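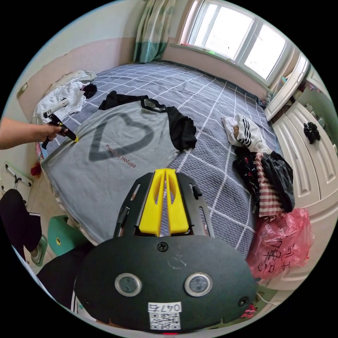 Fletham Laundry and Linens list
Subject: Re: Folding T-shirts on the bed, and what to do with printed ones
Date: 6 March 2026

Replying to the question from yesterday's digest, quoted here in full so the people on the digest setting can follow it.

> I have been folding on top of the bed for a few months, after giving up
> on the dresser top, which is too narrow. Most things come out fine.
> T-shirts do not. They look square when I finish and then they open up
> as soon as I lift them, or one side is longer than the other. I have
> two specific questions.
>
> 1. Do you fold face up or face down? Most of mine have a print on the
> chest and I would like to see the print in the drawer.
>
> 2. Do you sort everything before you start folding, or fold as you go
> from one pile? I run out of bed.
>
> We have a queen bed with a thick comforter, if that matters. The
> drawers are 9 inches deep.

The comforter matters more than the other things. A T-shirt laid on something thick sinks in the middle, and when you press the fold down you are pressing into the padding. Pull the comforter off, or fold it down to the foot of the bed, and work on the blanket or a thin bedspread pulled tight. Mine is a grey-blue one with a white windowpane grid, and the grid is useful. I line up the bottom hem with one of the cross lines and the side seam with one of the long ones. If the seam wanders off the line, the shirt is twisted and I straighten it before folding anything. A striped blanket does the same job in one direction.

On question 1, face down. Lay the shirt flat with the print against the bed and the collar away from you. Smooth it from the middle out to the sides with the flat of your hand. Fold one side in so that the edge of the fold runs from partway along the shoulder straight down to the hem. Lay the sleeve back on itself so it doesn't stick out past the new edge. Do the other side the same way. Then bring the hem up toward the collar, stopping an inch or so short, and fold again in half or in thirds depending on the drawer. With drawers 9 inches deep you can stand them on edge, and for that I would use thirds. They hold their shape better.

A big print in the middle of the chest will end up on the outside this way, but you will only see a part of it when the shirts stand on edge. I have a light grey one with a large outlined heart, and in the drawer what shows is a piece of the heart. That is enough to tell it from the other grey ones. If you have small lettering below a design, as some of them do, don't plan the fold around it.

I do still lay each printed shirt face up first, for a few seconds. It is the easiest way to look for stains and for prints that have started to crack. After that I turn it over. If the print is the thick rubbery kind, let the shirt cool completely before it gets folded, and don't stack heavy things on it. I ruined one in July by putting it warm under a pile of jeans in a hot room. The print stuck to itself and pulled off in a patch.

The uneven sides are usually a shirt problem. Cheap T-shirts are often cut a little off the grain and the side seams travel around to the front after a few washes. You can't fold that out. Go by the shoulders and the collar, ignore the seams, and accept that the hem will be a bit off.

On question 2, I sort first, but only into a few piles, and the piles go at the head of the bed so the part nearest me stays open. Whites go in one heap, and it can be as crumpled as it likes until I get to it. Small dark things go next to that. I don't sort by owner until the folding is done. For folded stacks I use a chair, or the end of the bed if there is nobody waiting to sit on it. If you run out of bed with a queen, you are probably emptying too many loads at once. One load at a time is plenty.

Keep the next garment off the one you are folding. It is tempting to spread a black shirt out right up against the collar of the light one so it is ready to go, and I do it too, but it drags when you turn the first shirt over, and lint goes from one to the other. Dark things shed onto light grey and you see every bit of it.

Sit down if it is a big load. A low stool pulled close to the side of the bed is better for the back than bending over from standing. The stool needs to be low enough that your forearms rest about level with the mattress.

Two other things came up in the same digest. The Hermans folding board fits adult sizes up to large, in my experience, and the extra large hangs over at both sides. The Zadum drawer dividers are fine for socks. I would not bother with them for T-shirts, as the shirts hold each other up once the drawer is full.

The longer thread on fitted sheets is in the archive as message 3104. Please keep replies about sheets there and replies about shirts here.

--
Fletham Laundry and Linens list
To switch to the daily digest, send a blank message with "digest" in the subject line.
Quoted text should be trimmed to 31 lines or fewer.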